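The Long Way Round to a Kitchen Helper

Posted 3 April 2022

14 comments | 8 shares

I promised a garage update back in December and then went quiet, for which I apologize to the handful of you who wrote to ask whether the arm had finally won. It has not. We are on good terms, the arm and I, though we spend less time in the same room than we used to, and that is mostly what I want to tell you about.

If you're new, the short version is that I have been building a one-armed kitchen helper in my half of a shared workshop on Chmielewska Lane, and then hauling it home in the back of the car whenever I think it's ready for a real kitchen. It has been ready for a real kitchen five times now, by my count, and by my wife's count never. The base is a rolling cart I welded myself (you can tell), the controller runs on a little board from Tellora, and the whole thing talks to itself over a cable that I keep meaning to replace with a longer one.

Over the winter I did what several of you had been nudging me toward for ages and built the kitchen inside the computer first. I resisted this for a long time. I like metal shavings and the smell of cutting oil, and sitting in a chair moving boxes around with a mouse felt too much like my old day job. But our workshop has no heat to speak of, and there is only so long a person can stand on concrete in two pairs of socks.

So now there's a little simulated kitchen, which I've named Sirnent after a typo that stuck, with cabinets, a counter, an appliance or two and a pantry's worth of food. The food was the part I thought would take an afternoon. I pictured dropping in a few models, pressing go, and watching the arm carry dinner about.
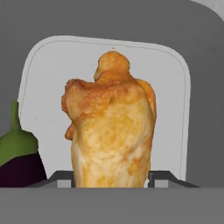 Chicken has been my hardest customer by a mile. A can is a cylinder and a box is a box, and the physics engine is happy with both. A piece of roast chicken is lumps and folds all the way around, and when I first brought the model in I let the software wrap it in the simplest shape it could find, a kind of fat invisible egg. The arm would close on thin air a good finger's width from the skin and be very pleased with itself. I then went too far in the other direction and gave it a collision shape so detailed that my poor computer slowed to a crawl and the fan sounded like a leaf blower. What I settled on was splitting the thing into eight simpler chunks, stuck together, which follows the lumps closely enough to get a believable grip and still runs at a speed I can live with.

Vegetables were kinder. The eggplant needed hardly any fuss at all, apart from the stem, which I had to decide whether to treat as solid or ignore. I made it solid. In my experience anything you tell a simulator to ignore will come back to bite you the moment you stop thinking about it.

One thing I'd pass along to anybody starting out – put the friction numbers in a file of their own. I had mine scattered all through the scene setup, and every time I wanted the food a touch less slippery I was hunting through 900 lines of my own bad typing. Moving them took one evening and a pot of tea, and I've blessed that evening many times over.

Once I had the food behaving, I moved on to doors, and oh my, doors. You open a hundred of them a day and never give it a thought. You pull a bit, you step back a bit, your wrist turns as it swings, and your shoulder gets out of the way without being asked. Try writing all that down for a machine! My first attempt had the arm take hold of the handle and pull in a perfectly straight line, and of course a door on a hinge has no interest at all in traveling in a straight line. The numbers for the wrist joint shot up and the whole business locked solid. On the real cart I believe I'd have torn a handle clean off, and we rent that house.
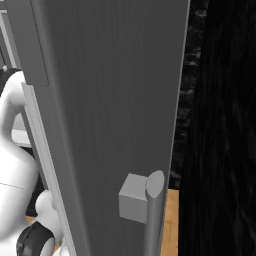

The trick, for me, was to stop planning the hand and start planning the hinge. I work out where the hinge line is, draw the arc the handle has to follow, and chop that arc into short steps. At each step the arm is allowed a little give in the wrist, so if my guess at the hinge is slightly wrong it can drift along instead of fighting. I'd read about doing it this way years ago and hadn't understood a word, and then one night I was standing in our own kitchen opening and closing a cupboard over and over, watching my elbow, and it finally made sense to me. (The dog was deeply concerned.)

Then there's the matter of where the arm ought to be standing. A door takes up a lot of room while it swings, and an arm that's in a fine spot for grabbing the handle may be in a terrible spot once the door is coming at it. I ended up trying four starting positions for the base. The first was hopeless, and the next two would do in a pinch. The last is further to the side than I would ever have picked by eye, and that's the one I've taped out on the workshop floor, so I can roll the actual cart to the same place when I get back to it.

Handles deserve a word too. Round bars are lovely for a gripper because it can come at them from a good many directions. I have a horrible flat pull on one of our drawers at home, made by nobody I've ever heard of, and I have been putting off modeling it all spring. A fellow member at the shop suggested swapping it for a plain bar and calling it a design improvement. I'm tempted.

As for the real hardware, it hasn't been sitting completely idle. I finally replaced the plastic fingertips with rubber ones cut from a sheet of Vitwood matting left over from the workbench, and they hold a great deal better than the old ones did. They also leave black marks on everything, so I'm looking for something paler before this goes anywhere near the good plates. If you've had luck with a food-safe silicone that can be cut with ordinary scissors, please tell me in the comments, I'd be so grateful.

Next on my list is joining the two halves up, so that opening a door and moving the food happen in one long run instead of two separate scripts that I start by hand. I also owe the cart a new caster, and the shop a new drill bit, size to be confirmed once I find all the pieces.

8 shares | 14 comments | Leave a comment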